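Best way to sort a bin of mixed household stuff?
Asked by kadlec_tenant, 21 August 2021
Viewed 1,390 times

I moved from Sorcombe to Ollcombe in December and everything small from under the sinks went into one big gray bin. Brushes, cloths, bits and pieces. I still dig through it whenever I need something. Do I sort it all at once or just deal with things as I use them?

Stavov
All at once. Spread everything across the bottom of the bin in a single layer so you can see what you have. Take cloths out first — they hide the small things and they snag on brushes.
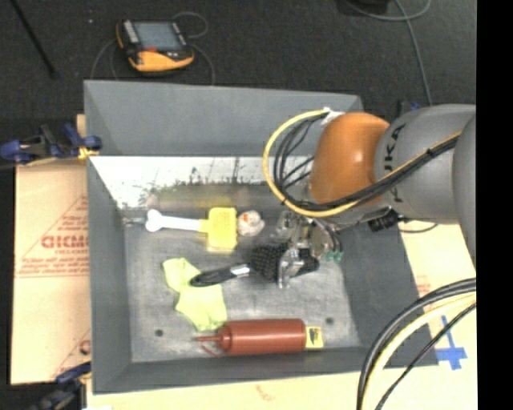 Then do the brushes. Bristle heads should be stored facing up or hanging, never pressed against the floor of the bin, or they bend. Anything with a handle can go in a tall jar. Wash the cloths before you put them away and wipe the bin down too.

ollcombe_flat142
Just throw it out and buy new, it's only brushes.

mop_and_pail
I wouldn't toss good brushes. Soak them in warm water with dish soap, rinse, and let them dry bristles down on a rack overnight before they go in a jar. Old cloths are fine for shoes or windows.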